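214 shares | 17 comments

I'd been promised lunch. That was how Farzana Herath got me out to the Clasari open day on a drizzly Tuesday in April, and I'll admit I was picturing a buffet.

What I got was a tabletop cafe counter run by a pair of white robot arms, and a crowd of grown adults leaning in like kids at an aquarium. Farzana heads up the Dewan project, which is all about teaching machines to put together a meal order. She's been at it for three years and she talks about sandwiches the way my uncle talks about carburettors.

"Everyone asks for the clever stuff," she told me. "I just want it to pick up a sandwich and not squash the lettuce."

Fair enough! I've squashed plenty myself.
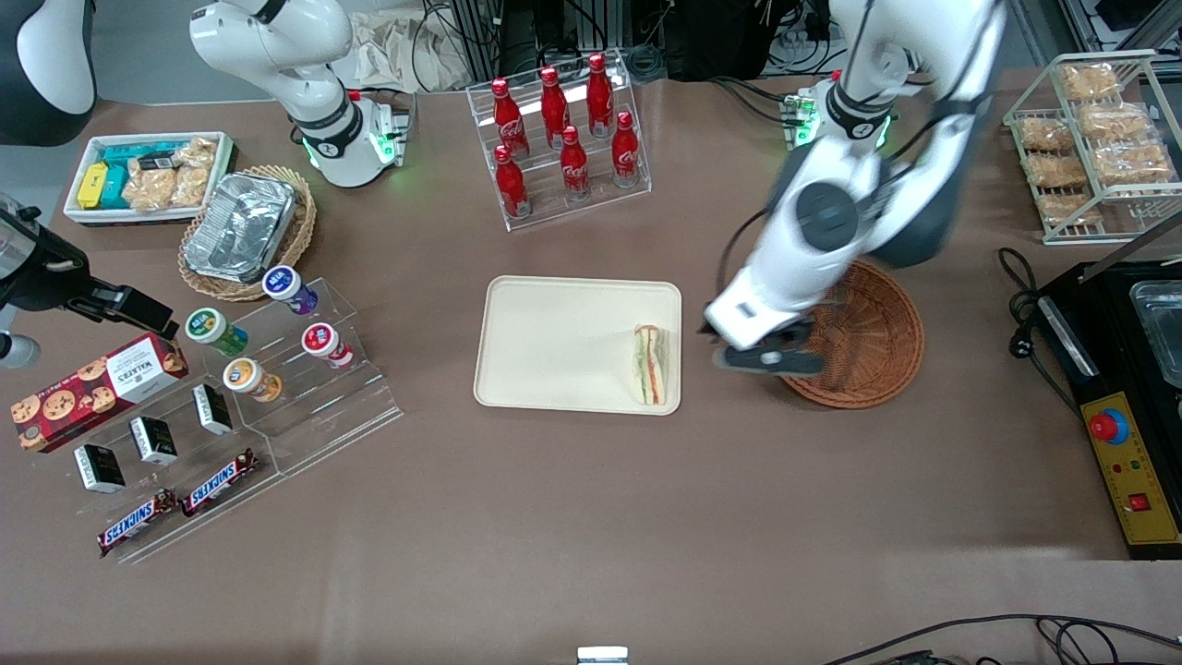 The Dewan arms at work, with a sandwich on the tray and Coca-Cola bottles racked at the back.

The counter had everything you'd grab at a servo on a long drive: Snickers bars, Walkers shortbread, little foil-lidded cups, packets of pastries. Farzana reckons the crinkly packets are the worst of the lot (they shift when you touch them, and they never sit the same way twice). Bottles she rates as easy. Baskets are somewhere in the middle, depending on the rim.

I stayed for nine orders, which my editor will say was too many. The arms are slower than any teenager I've seen behind a till, but there's something lovely about the way they hover before they commit, and I caught myself holding my breath more than once. A bloke from Mutix next to me was doing the same, and he builds these things for a living.

Afterwards we had a go at the Clenik stand next door, where you steer a practice gripper yourself. I dropped a juice box three times. The woman behind me, 44 and a dental nurse, got it first go and was unbearable about it all the way to the car park.

Lunch, by the way, was a sausage roll from the van outside.

17 comments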